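Wrist camera mounted, now we can't agree on what it's for
Hendcombe Robotics Club > Student Projects > Arm and Hand

ghinrichs_e
23 December 2025
Posting the state of the Wavunus project before the break so the May group doesn't start from zero. The wrist camera is on and saving stills. The fingers open and close from the script. Grip tests so far: 100 tries on the foam block, picked up and held for 30 seconds or it doesn't count. Log is in the shared folder under Zorholm, same place as the wiring notes.

Main problem is the view. With the arm turned the way we have it, a good part of the picture is taken up by a big gray cylinder and you only get the fingers in the lower left.
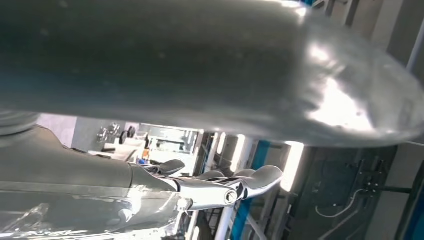 Gervasio wants to move the mount 2 inches out and keep the lens we have. I would leave the mount alone and crop in software. The fingertips are in view and that's the part the grading sheet asks for.

lambros_m
Cropping throws away pixels you don't have. It's a small camera. Move the mount.

ggodoy
What Lambros said. Also the glare. The room lights bounce off everything shiny and the finger detection picks up the reflections as edges. I ran it on 828 stills and the bad ones were nearly all glare. Crop doesn't fix that.

ghinrichs_e
Moving the mount doesn't fix glare either. And then we redo the calibration, which took Edit and me two evenings.

szalai.edit
It took two evenings the first time because we had the checkerboard size wrong in the config. It would be one now. I don't mind doing it again. I do mind doing it twice, so please pick a position and leave it there.

Matte tape on the finger links would help more than either plan. Keep it off the knuckle joints.

lambros_m
Tape changes the finger weight.

szalai.edit
Not by anything the motors will notice.

l_bauerfeind
Coach here. Rules say no loose material on the hand during judging. Tape counts as fixed if it goes all the way around the link. The plastic sheet has to come off before a judged run.

On the mount, Fuchs did the bracket drawing, so ask before anyone drills. I'd try the longer bracket on paper first and check it clears the elbow.

ggodoy
OK. I'll do the drawing over break and post it in this thread. Eckhard, can you send me the hole spacing?

ghinrichs_e
It's in the wiring notes, last page. I still think the crop is fine for the first round.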